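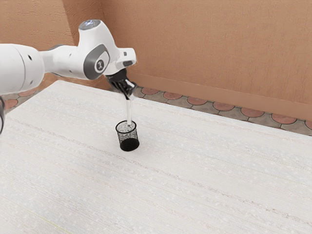
Udano グリッパ比較ベンチ よくあるご質問

このページは、Udano 比較ベンチ(シミュレーション版と実機版)の利用を検討されている方、すでに利用していて困っている方、結果に納得がいかず文句を言う相手を探している方に向けたものです。最後の方は「結果について」の項へどうぞ。最終更新は7月です。

はじめに

何を比べられるのですか

グリッパ、アーム、手首カメラ、制御器の組み合わせです。現在ベンチに載っているグリッパは4機種で、二指の平行型が二つ、二指の適応型が一つ、吸着型が一つです。吸着型は棒の課題では成績が悲惨なので、棒の課題しか見ない方にはお勧めしません。平らな箱なら誰よりも速く、そこだけ見ると優等生です。

アームと制御器は機種ごとに登録してあり、設定画面で付け替えられます。付け替えたあとは手先の座標系を必ず確認してください。確認しなかった場合、グリッパが天井を向いたまま真剣に課題に取り組む姿を見ることになります。

費用はかかりますか

シミュレーション版は無料です。実機版は枠の予約制で、消耗品代をいただいています。消耗品には指先のパッドと、棒が含まれます。棒は消耗品です。初めての方は皆さんここで一度聞き返されます。

どこにあるのですか

実機は Dovstead の旧印刷所の一階にあります。建物は1933年のもので、床がわずかに傾いています。アームの架台は水平を出してありますが、床に置いたペンは転がります。来訪時にペンを落とされた方は、北側の壁際を探してください。だいたいそこに溜まっています。

シミュレーション版はどこからでも動かせますし、床は水平です。

課題について

どんな課題がありますか

箱の積み替え、ケーブル端の把持、蓋の開閉、そして棒の挿入です。問い合わせの大半は棒の挿入についてなので、以下もそればかりになります。

棒の挿入とは具体的に何をするのですか

細い透明な棒を二本の指でつまみ、卓上に立ててある黒いメッシュのペン立て型カップに、上から入れます。文章にすると一行で終わります。人間なら電話をしながらでもできます。グリッパの比較課題としては、これが一番よく差がつきます。

なぜ透明な棒なのですか

最初は不透明な棒でした。ほとんどの組み合わせが成功してしまい、比較表が満点の行で埋まりました。参加各社には大変好評でしたが、比較表としての用をなしていませんでした。

透明な棒に替えると、深度カメラが棒の向こう側の机を測りはじめます。カップがメッシュなのも同じ理由で、網目の縁と穴とで返ってくる値がばらつきます。つまりカメラに対して二重に意地が悪い課題です。設計者の Úna Mac an tSaoi は「どちらも文房具と実験器具の棚にある普通の品だ」と言い張っています。

カップを固定してもいいですか

だめです。カップは卓上に置いてあるだけです。棒の先が縁に当たれば動きますし、強く当たれば倒れます。固定した状態の成績を知りたい場合は、練習モードで fixed_cup を有効にしてください。スコアは記録されませんが、気分は良くなります。

挿入の成功はどう判定しますか

棒の下端がカップの開口部より下に入り、そのうえで指を開き、棒がカップの中に留まっていれば成功です。縁に立てかかっただけのものは失敗です。途中まで入れて握ったままの状態は「保留」と記録され、制限時間が来ると失敗に変わります。

保留の状態でスクリーンショットを撮り、成功例として資料に載せる方が後を絶ちません。見た目はたいへん立派なのですが、判定は変わりません。

棒のどこをつまむのが正解ですか

指定はありません。上端近くをつまむと、指がカップの縁から遠くなるので干渉が減ります。その代わり、つまんだ点から下が長くなるので、角度がわずかにずれただけで先端が大きく外れます。中ほどをつまむと先端は落ち着きますが、今度は指が縁に近づきます。どちらがましかは指の厚みと手首の剛性で変わり、それを調べるのがこのベンチの仕事です。

迷ったら上端から始めてください。失敗の仕方がわかりやすいです。

グリッパとアームについて

把持力はいくつにすればいいですか

登録済みのグリッパには初期値が入っています。まず初期値で回し、滑るようなら一段ずつ上げてください。いきなり最大にすると、シミュレーション版では接触計算が暴れて棒が射出されます。かなりの速度が出ます。壁を抜けた棒は自動で回収されるので、探しに行く必要はありません。

実機版では最大値は選べないようにしてあります。以前は選べました。

適応型の指が棒を斜めにつまんでしまいます

適応型は丸いものや不揃いなものに形を合わせるのが得意で、細い棒に対しても何とか形を合わせようとします。その親切の結果が斜めの把持です。指先だけで挟むようにアプローチの高さを上げるか、指先モードのある機種ならそちらに切り替えてください。Keane の適応型には指先モードがあり、設定名は pinch_only です。初期状態では無効です。理由は私たちも問い合わせ中です。

アームが変わると結果も変わりますか

変わります。把持の直後までは差が小さく、カップの真上で止まって下ろしはじめるところから差が開きます。手先の振れが収まる前に下ろしはじめる設定が原因であることが多いので、settle_time を見てください。ゼロになっていませんか。なっていますよね。

速さも評価項目なので短くしたくなるのはわかりますが、ゼロにして縮まった時間は、倒れたカップの分で帳消しになります。

自作のグリッパを持ち込めますか

シミュレーション版は、形状ファイルと関節の定義、指先の摩擦係数があれば登録できます。摩擦係数は測った値を書いてください。「たぶん高い」と書かれた申請書が届いたことがありますが、数値欄なので登録できませんでした。

実機版は事前に外形図を送ってください。手首の取り付け面が合わない場合は変換板を作ります。変換板の分だけ手先が伸びるので、工具長の再設定をお忘れなく。忘れた場合、グリッパは変換板の厚みの分だけ机にめり込もうとします。机は毎回勝っていますが、無傷でもありません。

カメラと制御器について

カメラはどこに付けるのがいいですか

手首と外部の両方を使う構成が安定しています。手首だけだと、下ろしていく途中で指自身が視界をふさぎます。外部だけだと、アームの位置によってはカップが腕の陰に入ります。外部カメラは、腕が伸びてくる側の反対に置くところから試してください。

透明な棒が点群に出てきません

仕様です。こちらの仕様ではなく、光の仕様です。

よく使われている回避策は、棒そのものを見るのをあきらめ、把持した瞬間の指の位置と棒の長さから先端を推定する方法です。棒が指の中で滑ると推定も一緒に滑るので、下ろす直前に一度カラー画像でハイライトを拾って補正している利用者もいます。照明を真上から当てると棒に細い光の筋が出やすくなります。シミュレーション版の照明は lighting の項で動かせます。

シミュレーション版の壁や床の柄は変えられますか

変えられます。カメラの学習に使う方のために、壁の色、床のタイル、机の表面を入れ替える機能があります。暖色の壁に模様入りの床という組み合わせが一番よく選ばれていて、喫茶店のようだと言われますが、飲み物は出ません。

背景の違いで成績が落ちるなら、落ちたのは背景に頼っていた分です。実機に持っていく前に見つかってよかったと考えてください。

制御周期はどこまで上げられますか

制御器によります。Numon の制御器をつなぐ場合は、ベンチ側の周期を制御器側に合わせてください。逆にすると、指令が二回に一回だけ届く状態になります。困ったことにそれでもそこそこ動くため、気づかないまま何か月も調整を続けた方がいます。名前は伏せますが、このページの編集者です。

結果について

うちのグリッパの順位がおかしいと思います

まず設定ファイルの版を確認してください。次に、座標系、工具長、settle_time を確認してください。それでもおかしいと思われる場合は、実行記録を添えて Róisín Moynihan までご連絡ください。記録の添付がないと、同じ三つを確認してくださいという返信が届きます。かなり早く届きます。

前回の比較では何回試したのですか

棒の挿入はグリッパ1機種につき181回です。全機種とも同じ初期配置の組を使っています。カップの位置と棒の傾きは回ごとに変わりますが、並びは機種間で共通なので、「うちの番だけ難しい配置だった」ということはありません。

最も良かった組み合わせはどれですか

棒の挿入では、二指の平行型の薄い方に外部カメラを足した構成で、181回中154回が成功でした。残りの失敗は大半が縁への接触で、カップが動いてから追いかけようとして、さらに押しています。人間が落とした硬貨を足で蹴ってしまうのと同じ動きです。

この数字はシミュレーション版のものです。実機版の数字と並べて載せることはしていません。ご自分の資料で並べるのは自由ですが、どちらがどちらかは書いてください。

シミュレーションと実機の結果は一致しますか

順位はおおむね一致し、成功率は一致しません。実機のほうが低く出ます。指先のパッドは減りますし、カップの底も完全に平らとは言えません。棒には指紋がつきます。指紋がつくと深度カメラの成績が少し上がるという報告があり、毎回拭くかどうかで運営の意見が割れています。現在の規定では、拭きます。

逆に、シミュレーションでだけ失敗する例もあります。接触の刻み幅が粗いと、細い棒がメッシュの壁を通り抜けることがあります。カップの外に棒が生えていたら、刻み幅を半分にしてやり直してください。判定プログラムはこれを失敗にします。横から入れたのだから成功だという異議申し立ては、却下しました。

結果を論文や資料に使えますか

使えます。ベンチの版番号と設定ファイルを併記してください。失敗した回の映像も公開できる設定になっていますが、初期値は非公開です。公開に切り替えた利用者はまだ少なく、切り替えた方の映像はよく再生されています。

吸着型で棒の挿入に挑戦したいのですが

止めません。棒の端面に吸盤を当てる方法で成功させた方が一人います。吸盤は特注で、箱の課題には使えなくなりました。

予約と来訪

実機版の予約はどう取りますか

予約ページから半日単位で取れます。午前の枠は9時、午後の枠は13時半に始まります。準備に思ったより時間がかかるので、午前と午後を続けて取る方が多いです。午前を「配線」、午後を「実験」として予約し、終日配線をして帰る方もいます。

事前にシミュレーション版で一度通しておくことが条件です。成功する必要はなく、最後まで動けばかまいません。

取り消しはできますか

前日の17時まで可能です。それ以降は消耗品代の半額をいただきます。まだ一本も折っていないのに、という感想はよくいただきます。

持ち物はありますか

制御器を持ち込む場合はその電源と、長めのケーブルを。長めと思った長さの、もう一つ上を選んでください。アームが一番遠い姿勢をとったときにケーブルが張ると、非常停止がかかる前にコネクタのほうが諦めます。

このページに載っていない質問はどこに送ればいいですか

問い合わせ窓口に送ってください。件名に機種名と課題名を入れていただけると助かります。「動きません」という件名のメールは現在まとめて一つのフォルダに入っていて、上から順に読んでいます。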